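September, evening

Long day at Oltau. Sarla Sengar finally signed off on the new cell rules this morning, all two pages of them, and asked me to try living by them before they go to the other sites. So I spent most of the day at the bottle table with a clipboard, checking each rule against what people really do.

The first page is about the table. Tape lines get checked before the first run. Anything that isn't part of the task stays off the grid. Bottles are set down inside a cell when the task sheet names a cell, and on the sheet you write which cell, by column and row. I had argued for dropping that last one as fussy. After today I would keep it. 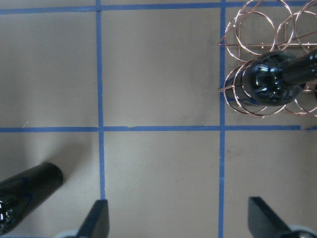

Xuân Khổng thinks the sheet should also say which way the base of each bottle points at the start. I said that was too much writing for 100 runs. We settled on a short code, B for base left, N for neck left, and a slash for anything at an angle. She tried it for 17 runs and said it added hardly any time. I'll put it in as optional and see what Sarla says.

Before lunch we went over carrying height. The draft said "keep the bottle low," and everybody read that differently. Hemant Tripathi wanted a number. I wanted the rule to cover two things, how high you travel and where you stop before letting go, and we went back and forth on it longer than we needed to.

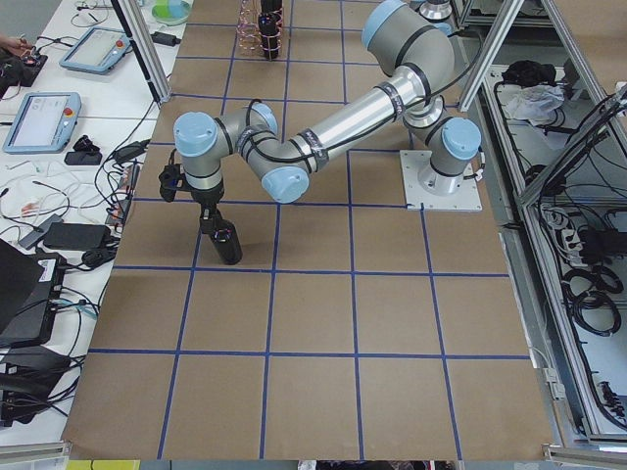

One arm carrying a bottle low over the tape, pendants on the side table.

Lunch was at my desk. Carol Mottram called from Trosach to ask if their people could use our rules as they stand. I told her the table page yes, the pendant page no, their layout is different and they should write their own. She wasn't thrilled. I promised to send her the draft with my notes in the margin.

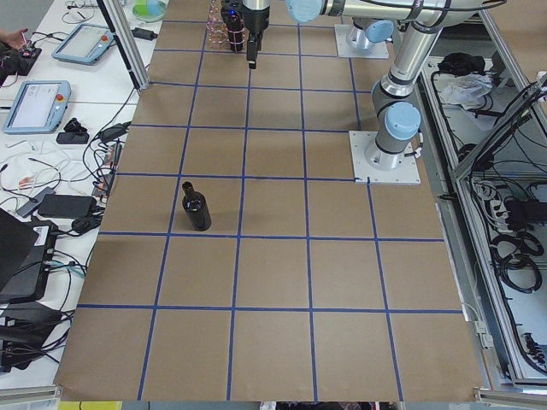 The pendant page is the one I care about most. It says each arm has one named operator for the session, the name goes on the sheet, and no one else jogs that arm without a spoken handover. It also says the stop button has to be in reach and not under anything. Our two pendants lie close together on the side table, each with its red stop button, and with that many cables around them I can see how a person in a hurry would grab the wrong one. I added a line about marking each pendant to match its arm. Trinidad Javier has a label printer and said she would do it tomorrow.

The afternoon went to the two-arm rules. Only one arm goes to the rack at a time, and the other holds where it is until the first is clear. Speed stays at 60 percent for any shared task. Hemant would like it higher. I said he can ask again after the full set of runs is in. 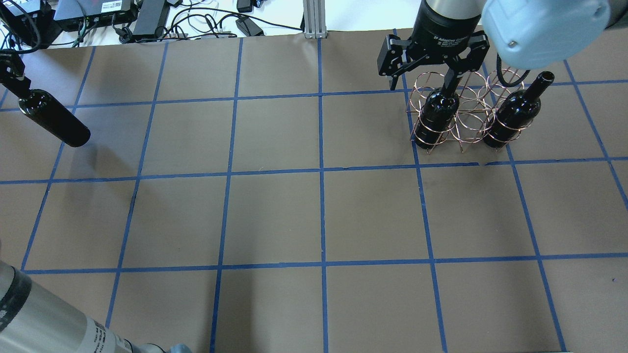 Both grippers over the table, one at the rack and one with a bottle held out to the side.

Still to do: retype page two, send Carol her copy, ask Sarla who keeps the signed sheets. Also need to find out if the Jukix people still want to visit, and move my dentist appointment if they do. Home by seven. Leftover soup for dinner.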